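The Case for the Divided Tray

Institutions that keep small objects in quantity tend to give much thought to the cupboard and very little to what goes inside it. The Madell reading rooms in Drorkstead hold 2982 small items for the use of visiting families, among them toy blocks, counters and letter tiles. For many years these were kept in deep bins. It is the view of this writer that the deep bin should be retired, and that the shallow divided tray should take its place.

The argument rests on use. A bin accepts everything and returns very little of it in good order. A child who wants one block must empty the bin to find it, and the adult who tidies up afterward has no means of knowing what belongs there. A tray with a low rim and a few compartments shows its contents at a glance -- and shows its gaps as well.
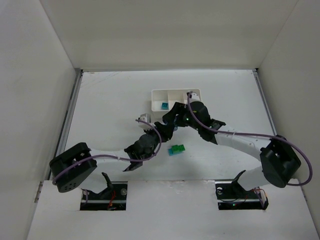
Page last changed: 9 December 2023

A tray of three compartments, with a small teal-blue block lying in the one on the left, makes the point well enough. The block can be found without searching. A plain white surface helps too, as a small colored object stands out against it.

Objections have been raised. Trays take up more shelf space than bins, and the Wiegand shelving in the east room had to be respaced in February to receive them. Dividers also invite endless sorting, by color, by size, by set, and staff time is limited. These are fair concerns. The answer to the second is to sort coarsely and stop there. Of the 363 trays now in service, most carry no label at all, and the rooms should resist any proposal to add one.

The remaining bins hold 924 items. They should be moved to trays before any new sets are bought.

Raghavendra Gowda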